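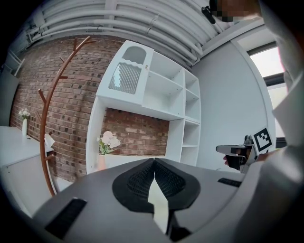 Why Some Rooms Show Their Bricks and Pipes
by Joanne Ashworth
26 June 2019

Look up. What is over your head right now? In most houses the answer is a flat, smooth ceiling, and the walls are flat and smooth too. In other rooms the bricks are bare and white pipes run across the ceiling where everyone can see them.

Every building has parts that do a job. Some hold the building up. Some carry water, air or electric wires from one place to another. Builders can cover these parts or leave them in view. When they are left in view, people say they are "exposed." An exposed brick wall is a brick wall with nothing over it.

What is a brick?

A brick is a block of clay that has been baked very hard. Clay is a kind of sticky earth. It is pressed into shape, left to dry, and then heated in a very hot oven called a kiln. The temperature in a brick kiln can be up to 2,000 degrees Fahrenheit. A kitchen oven doesn't get close to that.

Many bricks are red or brown because there is iron in the clay. Iron turns reddish when it is heated with plenty of air, a bit like rust on an old nail.

Bricks in the same wall don't always match. A brick that sat in a hotter part of the kiln may come out darker than the others. The clay may be a little different too. Bricklayers sometimes mix dark bricks in with lighter ones on purpose because they like how it looks.

How do bricks stay up?

Bricks are laid in rows. A row is called a course. Between the bricks is mortar, a paste made of sand, water and cement or lime. It goes on soft and then sets hard.

Find a brick wall and look at the joints, which are the lines of mortar between the bricks. The up-and-down joints usually don't line up from one course to the next. Each brick sits across the joint below it. This ties the wall together. If all the joints lined up, a crack could run straight down the wall.

You can test this with toy blocks. Build one wall with the blocks stacked in straight towers, side by side. Build another with each block resting on two blocks below. Push gently on both and see which one comes apart first.

Why are there pipes on the ceiling?

Pipes can carry water for sinks, water for heating, or water for fire sprinklers. There are also tubes called conduits (say "KON-doo-its"). A conduit looks like a pipe, but it has electric wires inside. It protects the wires from bumps. From the floor it can be hard to tell a pipe from a conduit, especially when they are all painted the same color.

Pipes and conduits often run next to each other, in lines. That makes them easier to hang and easier to follow when something has to be fixed. They are heavy, so they need to be held up by hangers, brackets or a beam. A beam is a long, strong piece that carries weight across a space.

When pipes are in the open, a plumber can find a leak without cutting a hole in the ceiling. The room can also feel taller. But pipes collect dust, and a room with bare, hard surfaces can be noisy. Sound bounces off brick much better than it bounces off a curtain or a rug.

Putting things in a brick room

It is hard work to put a nail in a brick wall. You need a special drill, and the hole stays there. Many people use furniture that stands on the floor instead. A tall set of white shelves can go against the bricks. Coats can hang on a stand. Some coat stands are made to look like a tree, with a long wooden trunk and short branches for hooks.

Tall furniture can tip over, so shelves should never be climbed. A coat tree needs coats on more than one side. If they all hang on the same side, it may lean or fall.

Light colors help too. Red-brown brick can make a room look dark, and white shelves or a white vase of flowers on a white table will show up well near it.

Words to know

Beam: a long, strong piece that carries weight.
Conduit: a tube with electric wires inside.
Course: one row of bricks.
Kiln: a very hot oven for baking clay.
Mortar: the paste that holds bricks together.

Try it

Put a sheet of paper against an outdoor brick wall and rub it with the side of a crayon. The bricks and joints will show on the paper. Ask first if the wall isn't yours.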